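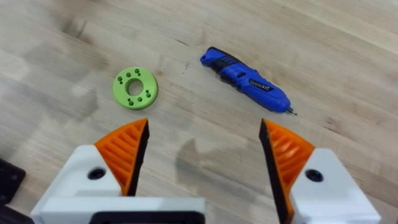
A green ring on the pale wooden tabletop.

Attila Farkas has kept bees on the slope behind Privholm for 29 years, and he still puts the kettle on before he will say a word about them. I had come to ask how a man starts again after losing most of what he had, and I was given a slice of honey cake and told to sit nearer the stove.

"People think you start with bees," he said, once the tea was poured to his liking. "You start with the hedges. If there's no ivy in the autumn and no willow in the spring, you can buy all the bees you like and you'll only be feeding them sugar."

He had 44 hives at his busiest, strung out along the lane to Grustetti, and he sold the honey from a trestle by the gate with a tin for the money. Then came two wet summers, one after the other, and a winter he prefers not to talk about for long. By the end of it there were two colonies left alive, both in old boxes he had been meaning to burn.

"I'd put them at the bottom of the orchard out of shame, really," he told me, laughing a good deal. "Terrible boxes. Gaps you could get your thumb in. And there they were in March, out on the crocuses."
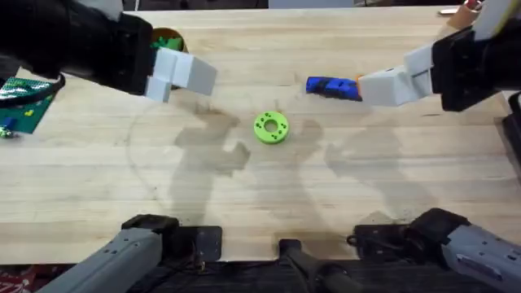
Words: Abelardo Urrego
12/19/21

He has gone slowly since then, and I think he rather enjoys it. He splits a colony only when it is bursting, he leaves more honey on than the books tell him to, and he no longer drives anything over to the heather at Rana, a trip he used to make every August with the windows down and a sheet over the back seats. (The sheet didn't help much, he says, and his wife would follow by bus.)

What does he miss? He took so long over this that I finished my cake. "The noise," he said at last. "On a warm evening you could hear them from the kitchen. You'd be washing up and there'd be this hum, like somebody in the next room about to start singing. I've got enough now that I can hear it from the gate. The kitchen will come."

The honey this year made over 60 jars, most of it dark and tasting faintly of lime blossom, and it had all gone by the first frost. He keeps a few back for neighbours who lend him a ladder or a hand with the lifting, and one was pushed into my coat pocket as I left, though I had lent him nothing at all.

We walked down to the orchard before the light went. There was very little to see in that cold, but he bent down and put his ear to the side of the nearest hive, then waved me over to do the same.

"There," he said. "They're all right."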